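折りたたみ式キャノピーの展開・収納・布部の手入れ

作業台や資材の上に一時的な屋根をかけるための、折りたたみ式キャノピー(ワンタッチ型テント)の扱いをまとめる。対象は、白い天幕と黒い側面布を組み合わせ、白い丸パイプの支柱で支える小型のものである。伸縮脚を備えた大型品や、アルミの角パイプを使うものでは手順が異なる箇所がある。製品付属の説明書に別の指示があるときはそちらに従う。

1. 作業場所の準備

展開にも収納にも、広げたときの外形より一回り広い床面が要る。壁際で開くと支柱の先が壁に当たり、先端のキャップが割れる。工房の中で行う場合は、先に床を掃く。木屑や金属の切粉は布の織り目に入り、畳んだときに内側から布を傷める。とくに切粉は白い天幕に錆の点を残し、洗っても落ちない。

床がコンクリートのときは養生シートか古毛布を敷く。ブルーシートは滑るので、四隅を養生テープで留めておく。天井の低い部屋では、照明器具と支柱の先端の距離を先に測る。

照明は横から当てるほうがよい。真上の灯りだけでは白い布の皺が見えにくく、折り目のねじれを見落とす。

2. 部品の名称

本稿で使う呼び方は次のとおり。

天幕:上面の白い布。
側面布:周囲に垂れる黒い布。
支柱:天幕を支える白いパイプ。
継手:支柱と骨組みをつなぐ関節部。
頂部:天幕の中央、収納時に布が最も集まる箇所。
収納袋:畳んだものを入れる筒形の袋。

継手は樹脂製の場合が多く、金属パイプよりも先に傷む。動きの渋い継手に力をかけると、ひびは軸穴の周囲から入る。定期点検で一か所だけ見るなら、ここを見る。

3. 収納の手順

(1)側面布を外せる型では、先に外す。外せない型では内側へ寄せ、支柱の可動範囲から出しておく。

(2)継手のロックを解除する。対角の順に一段ずつ緩め、一辺だけを先に落とさない。一辺だけ落とすと天幕に斜めの張力がかかり、縫い目が開く。

(3)骨組みを中央に寄せる。支柱の根元、継手に近い位置を持つ。先端を持って押すとてこが働き、継手に過大な力がかかる。

(4)布を引き出す。骨組みが半分ほど閉じた段階で手を止め、継手に噛んだ布を外側へ抜く。閉じきってからでは抜けない。

(5)布を骨組みの外周に沿わせて巻く。白い面を内、黒い面を外にすると、運搬中の汚れが目立たない。

(6)面ファスナーまたはベルトで中央を留め、次に両端を留める。
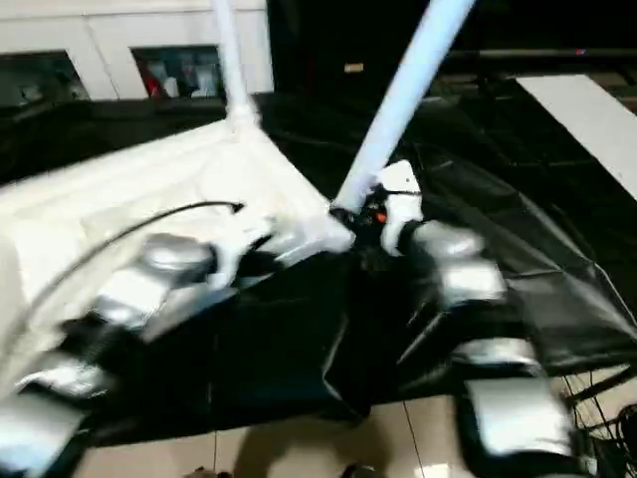
図1 畳みかけのキャノピー。支柱と継手のまわりに天幕と側面布が寄る。

手順(4)は省略されやすい。布が噛んだまま閉じた骨組みは、外から見ると正常に収まっているように見えるが、次に開くときに布が裂ける。閉じる途中で抵抗が変わったら、押す力を増やさず、一度開く方向へ戻す。

継手の色付き部品は、ロックの解除ボタンや留め具であることが多い。ただし製品によって役割が違うため、色だけで判断して押し込まない。説明書を紛失した場合は、無負荷の状態で一か所だけ軽く操作し、動く方向を確かめてから残りに移る。

指を挟む事故は、支柱が交差する箇所で起きる。手袋は薄手で滑り止めの付いたものを使う。厚い革手袋では布が噛んだ感触が伝わらず、また手袋の縁ごと挟まれる。

4. 展開の手順

収納の逆順を基本とするが、次の点が異なる。

ベルトは両端、中央の順に外す。中央を先に外すと、端を留めたまま布が膨らみ、面ファスナーが天幕の表面を擦る。

骨組みは床に置いたまま少しずつ開く。持ち上げて振ると早く開くが、頂部に集まった布が一気に引かれる。頂部の縫製は補強布が重なって厚く、針穴も多い。ここが破れると自分で直すのは難しい。

二人で行う場合は対角に立ち、同時に一歩ずつ下がる。一人の場合は四辺を順に回り、一周ごとに同じ幅だけ開く。途中で天幕の中心が骨組みの中心からずれていないかを確かめる。ずれは開ききる前なら手で直せる。

最後に全部の継手を固定する。固定音のしない継手は、半掛かりの可能性がある。軽く引いて確かめる。

5. 支柱の手入れ

白い塗装パイプは、中性洗剤を薄めた水を含ませた布で拭き、乾いた布で仕上げる。研磨剤入りの洗剤、メラミンスポンジ、シンナーは使わない。塗膜が薄くなった部分から錆が出る。

粘着テープの跡は、ぬるま湯で湿らせた布を2分当ててから拭き取る。残る場合は消しゴムで擦る。剥離剤を使うなら、目立たない箇所で塗膜への影響を先に見る。

可動部にはシリコーン系の潤滑剤をごく少量使う。鉱物油系は樹脂の継手を劣化させるものがあり、布に付けば黄色い染みになる。直接吹き付けず、綿棒に取って塗る。塗布後9分置き、余分を拭き取ってから布を近づける。

パイプの曲がりは、平らな床で転がすと分かる。曲がったパイプを手で戻すと、同じ箇所が次の荷重で折れる。交換部品が出ている製品なら交換する。

6. 布の手入れと乾燥

天幕の汚れは、乾いているうちに柔らかいブラシで落とす。湿らせるのはその後にする。土埃を湿らせてから擦ると、織り目に押し込むことになる。

洗濯機は使わない。防水コーティングが剥がれ、縫い目のテープが浮く。水温は20度を上限とし、浴槽か大きな桶で押し洗いする。白い天幕と黒い側面布が分離できない製品では、水に長く浸けない。色移りは浸け置きの間に進む。

乾燥は陰干しとし、骨組みに張った状態で行う。室内で干す場合は扇風機を横から当てる。縫い代、裾の折り返し、頂部の裏は乾きが遅い。表面が乾いてもこの三か所を指で押さえ、冷たさを感じるなら続ける。8月のように湿度の高い時期は、夕方に畳まず翌日の昼前まで待つ。

カビの点が出た白布には酸素系漂白剤を薄めて使えるが、黒い布には付けない。塩素系はどちらにも使わない。

7. 隣に置く布物との取り合わせ

工房や納戸では、キャノピーのほかに作業着、カバー類、ビニールシートなどが同じ場所に集まる。淡い色の布は、黒い布やシートと直接重ねて保管しない。湿気があると色移りが起き、艶のあるシートの表面処理剤がべたつきとして移ることもある。淡い水色や白は移った色が目立つため、間に無漂白の紙か綿布を一枚挟む。

袖口や裾のように別布で切り替えた部分は、本体と縮み方が違う。縫い目に沿って伸ばしてから吊るすか、畳むなら切り替えの位置で折る。切り替えを斜めに横切って折ると、皺が二重に入り、次に広げたときに取れない。

吊るす場合は、縫い目がまっすぐ下を向くように重さを分ける。筒状のものは内側に空気が通るよう口を開けておく。

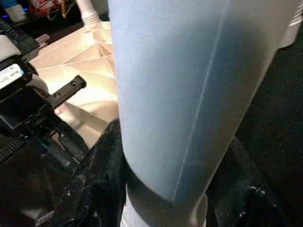
Oanh Mạchからは、色移りを防ぐには紙より綿布のほうがよいとの指摘があった。紙は湿気を吸うと波打ち、その形が薄手の布に写るという。古いシーツを裁って挟み、季節ごとに洗って使い回しているとのことである。本稿では紙も可としたが、半年以上置く場合は綿布を勧める。

8. 収納袋への入れ方

袋は床に寝かせ、口を開いて本体を横から滑り込ませる。立てた袋に上から落とすと、支柱の先端が底の縫い目を突く。先端キャップのない製品では、底に厚手のフェルトを一枚敷く。

長さが151 cmの袋であれば、中身はそれより数センチ短く収まっていなければならない。ファスナーが閉まらないときは、袋を引くのをやめ、布が片端に寄っていないかを見る。巻き直しで解決する場合が多い。ファスナーを無理に引くと務歯が開き、以後は途中で口が割れるようになる。

側面布を外して保管する場合は、本体と別の袋にする。同じ袋に詰めると太さが増し、ベルトの位置が合わなくなる。杭とロープは金属の錆が布に移るため、必ず小袋に分ける。

9. 保管

横置きを原則とする。立て掛けると布の重みが下に溜まり、下端の折り目が白く擦れる。棚に置けない場合は、壁に幅の広いベルトを二本掛け、水平に吊る。細い紐では食い込む。

上に物を載せない。工具箱を載せたまま冬を越した継手は、軸が楕円に変形して固定が利かなくなる。

暖房機の近く、直射日光の当たる窓際、溶剤を置いた棚の下は避ける。防水コーティングは熱と溶剤蒸気で軟化し、折り重なった面どうしが貼り付く。貼り付いた布は一気に剥がさず、室温の風を通しながら端から少しずつ開く。

10. 点検表

収納前に確認する項目を挙げる。袋の内側に控えを入れておくと使いやすい。

・継手のひび、軸の緩み
・支柱の曲がり、塗膜の剥がれ
・先端キャップの欠け
・天幕の頂部の縫い目
・側面布の裾と留め具
・面ファスナーに絡んだ糸屑
・縫い代の乾き
・杭とロープの分別

面ファスナーの糸屑は目の細かい金属櫛で起こして取る。カッターの刃先で取ると鉤が切れ、留める力が落ちる。

小さな破れは、補修布を破れより大きく丸く切り、裏から当てる。角を残すとそこから剥がれる。貼った後は平らな板で押さえ、一晩置いてから畳む。縫い目の上の破れには粘着式の補修布が効きにくいので、ポリエステル糸で縫い、針穴に目止め剤を塗る。綿糸は湿気で痩せるため使わない。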